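How to Plan a Budget for Hand-Held Grippers (Before You Fill the Cart)

Posted by Mitali Pramanik, 3 Sep 2020

I get a letter every month or so from someone who has been handed a bit of money and told to go collect household demonstrations, and the question is nearly always the same: how many grippers should I buy? I love that question, and I always answer it with a pile of other questions, so let me put them all in one place.

Step 1. Write down the chores first

Take a plain sheet of paper and list the chores you want your arm to learn. Folding shirts, putting books back, wiping a counter, whatever it is. Next to each one, write whether it needs one hand or two. Two-handed work doubles your gripper order, and I have seen a perfectly good plan come apart on that one line. (Mine, in Dustport, the first year. I had ordered singles for everything and had to go back in April with my hat in my hand.)

Step 2. Work out your collecting hours

A person who is new to this will give you around 30 decent minutes before their wrist gets tired and the work gets sloppy. Plan for breaks and share the tools between people. Our group had 16 people on the list and never needed anything close to that many grippers, as they came in shifts and handed the tools along.

Step 3. Price the whole kit

The gripper itself is the part everybody remembers. Now add these:

Camera and mount, plus a spare lens cover
Memory cards, more than you think
Batteries and a charger that can do several at once
Spare finger pads
Spare pivot pins and the little driver that fits them
A padded case for each gripper
Drives for storage, and a second set for the backup

When I priced the Larneo kit against the Pidlow one, the Pidlow looked cheaper right up until I got to the pads. Soft pads wear, especially on cloth and cardboard, and you'll be buying them again and again. Ask for the price of a bag of 32 before you ask for the price of the gripper, and see if the seller will hold it for a year!

Step 4. Split the money

Say you have $3000 to start. I would put half into grippers and cameras, a quarter into storage and batteries, and keep the last quarter back until you've done two weeks of real work. You will find out what you need by then, and it's a lovely feeling to still have something in the envelope.

Step 5. Borrow or buy one, and try it at home

Please do this before the big order. Abeysekara will rent you a single unit by the week, and the rental comes off the price if you go ahead. Take it to the rooms where the work will happen and try it on ordinary things, on the bed, at the shelf, at the sink. Notice how far the fingers open, how heavy it feels by the end, and whether you can grab a sleeve without bunching up half the shirt. Keep notes as you go, and bring them along when you sit down to fill in the order form.
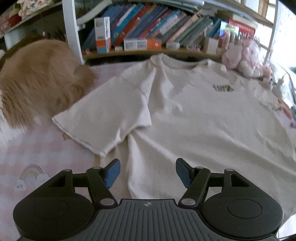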